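Bench notebook, Jillwood workshop, November
Mug rack and the brown tabletop
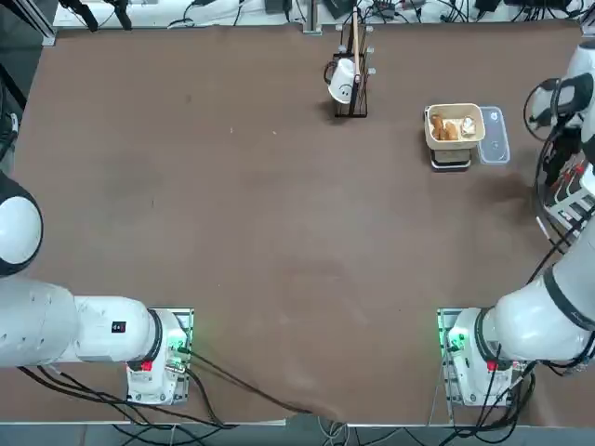 I have been meaning to write up the brown top for a while now, and Bhavana finally shamed me into it over coffee. The smudges and scuffs are worst across the middle and the lower half, and I'm still torn between a light rub with oil and leaving the poor thing alone. Damián votes for leaving it (he would!), and I do rather like the matte look, so no sanding until the three of us have talked.

The black wire rack can stay at the back, with the smiley mug hung on its side. I'm very fond of that mug. The thin wooden stick leans a little in the rack, and I'd like to try a shorter one, maybe from the Troltau offcuts if Herman hasn't claimed them all.

To do: 2 coats of oil on a scrap piece first, then 800 grit between them. Ask Senthil where the clean rags went.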